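Às 6 da manhã a Dewanti Ngui já está no corredor, café na mão, tablet na outra. Treze anos de limpeza na Ostholm, os últimos três meses com os braços robóticos nos banheiros. Conversa rápida, ela tem turno.

"No começo achei que iam mandar a gente embora." Não mandaram. Mas mudou tudo, diz. Antes era joelho no chão, canto por canto, azulejo, rejunte. Agora ela confere, corrige, anota onde a máquina pulou.
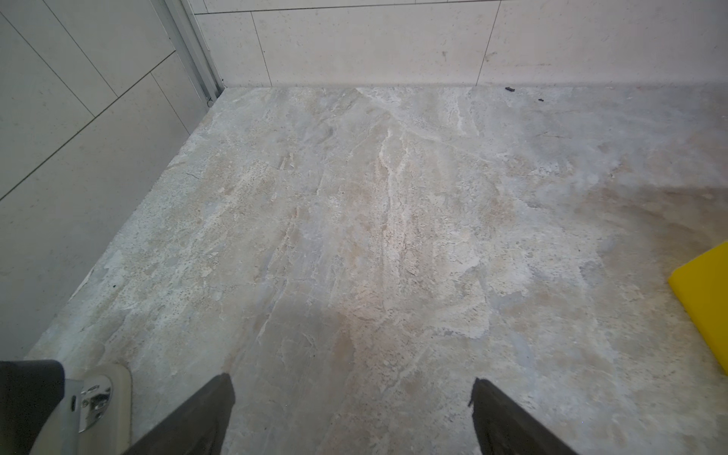 E pula muito? "Canto pula. Sujeirinha preta perto da parede, ela não enxerga direito. Piso que imita mármore então, confunde mancha com desenho da pedra." Risos. Ela passa o dedo e sabe na hora.

São 38 banheiros por turno no prédio de Preltdale. As costas melhoraram, o salario não. "Faço serviço de técnico e ganho de faxineira, escreve isso aí." A empresa diz que a revisão de cargos sai em janeiro.

Do que sente falta? Pensa um pouco. "Das colegas. A gente limpava em dupla, falando da vida. Agora é eu e o tablet apitando." O tablet apita. Ela vai.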